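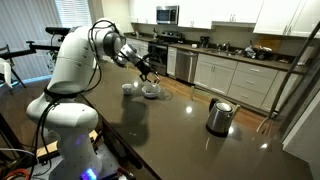
So how long does the rye starter need before it's worth baking with? Ten days, going by this batch, and I'd give it a couple more if the kitchen is cold.

Print this page | E-mail this page

July, early evening. Jar two (the Hegarty flour) doubled by teatime and smells of green apples, lovely! Jar one, on the Pulten wholemeal, is still sulking. I've been feeding both at 10 in the morning and again before I go home, same tap water, same spoon, so I'm blaming the flour until I learn better. Room was 23 degrees at lunch.
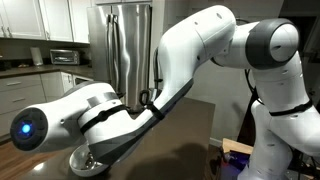

Photo: Brirance test kitchen

Baked the first proper loaf from jar two. Dough weighed 1,835 g going in, which was too much for the long tin – it crept over the sides and I had to saw it out with the bread knife. Crumb a bit gummy in the middle. I took it out when the probe said nearly 102, but I don't trust that probe one bit (it's the old Jokico one with the taped lid), so next time I'll leave the loaf in for another quarter of an hour and see.

Caraway: too much. I like it, but the whole corridor smelt of it and there were comments.

To do: smaller dough, or the wide tin if whoever has it brings it back. Try jar one on Hegarty flour for three feeds. Don't slice the rye until tomorrow, however good it smells – I did today and the knife came out like glue. Also we're low on salt.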